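Workshop Advice for Members: Preparing a Touring Bicycle at Home
Trarkari Cycle Touring Association
Advice sheet, revised March 2020

Members are asked to read this sheet before bringing a bicycle to the association's workshop evening. Much of the work that is requested there can be carried out at home with ordinary tools, and the bench is then left free for wheels, bearings and frame repairs.

The notes apply to touring bicycles with derailleur gears and rim brakes. Owners of hub gears or hydraulic brakes should follow the maker's handbook wherever it differs.

Before you begin

Choose a place with a level floor and good light. Cover the floor with an old sheet. If you have no stand, the bicycle may be turned upside down on its saddle and handlebar, provided that lamps, bells and computers have been taken off first. A folded towel under the saddle will prevent scuffing.

Small parts are easily lost. Lay them out in the order in which they come off and put them back in the reverse order. An egg box serves well. Parts from the front and rear brakes should be kept in separate compartments, as the two sets are often slightly different in length.
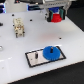

Bolts that pass through aluminium should be started by hand and turned at least two full turns before a tool is applied. A bolt that resists at the first turn is probably crossed and should be withdrawn. A little grease on the thread is advised for rack and mudguard bolts, and for pedals, which will otherwise seize over a winter. Remember that the left pedal has a left-hand thread.

Cleaning the chain

Wipe the chain with a dry rag before using any solvent. Hold the rag round the lower run and turn the pedals backwards until the rag stops coming away black. For most chains ridden on dry roads this is sufficient.

Where solvent is needed, use it sparingly and keep it away from the hubs and the bottom bracket. Leave the chain for 20 minutes, wipe it again, and apply one drop of oil to each roller on the inner side. Turn the pedals for a minute and remove all the oil that can be removed. Oil left on the outer plates collects grit.

Washing-up liquid may be used on the frame and mudguards, followed by clean water. Pressure washers should not be used.

Brake blocks

Inspect the blocks for embedded metal and pick out any fragments with the point of a small screwdriver. Blocks worn to the bottom of their grooves must be replaced in pairs. When fitting new blocks, set the front edge to touch the rim slightly before the rear edge; a piece of card placed behind the rear edge will hold the angle while the bolt is tightened.

Squeal after fitting is common and usually passes within 70 miles. If it does not, clean the rims with a cloth dampened with methylated spirit and check the angle again.

Racks and luggage

Rack bolts work loose on rough surfaces more often than any other fixing. They should be checked at the end of the first day of a tour and every second day after that. Carry 2 spare bolts of the correct length, screwed into unused eyelets on the frame if there are any.

Load the heaviest items low and towards the front of the rear panniers. Weigh the panniers on the kitchen scales and bring each pair to nearly the same weight. Straps with loose ends should be taped or tucked in, well clear of the spokes.

Members who hire luggage from the association will receive either the Varuvmont or the older Marinescu pattern. The hooks are not interchangeable. Varuvmont hooks are adjusted with a coin, and Marinescu hooks require the small key tied inside the lid pocket.

Storing the bicycle

A bicycle which is to stand unused from January until the spring should be cleaned, oiled and hung by the frame or stood with the tyres firmly inflated. Shift to the smallest sprocket and the smallest chainring, so that the cables are slack. Remove batteries from all lamps. Cellex lamps supplied with hired bicycles contain a sealed battery and need to be charged fully before storage.

Leather saddles should be loosely covered with cotton. Plastic bags hold moisture and are unsuitable.

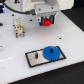
Csaba Bognár writes that the advice on slack cables should go further. On his own bicycle he slips the outer casing out of its stops at the same time, wipes the bare inner cable with an oily cloth and slides the casing along to reach the parts normally covered. He did this before a tour of 489 miles and did not need to touch the gears on the way. He adds that the method works only where the frame has slotted stops.

The association agrees with this suggestion and will include it in the next revision. Frames with closed stops or internal cables should be left as they are, and the cable replaced when shifting becomes heavy.

Workshop bookings

Please state the make of the bicycle, the number of gears and the work required. Bicycles should be brought clean and without luggage. Parts are charged at cost, and members are welcome to bring their own.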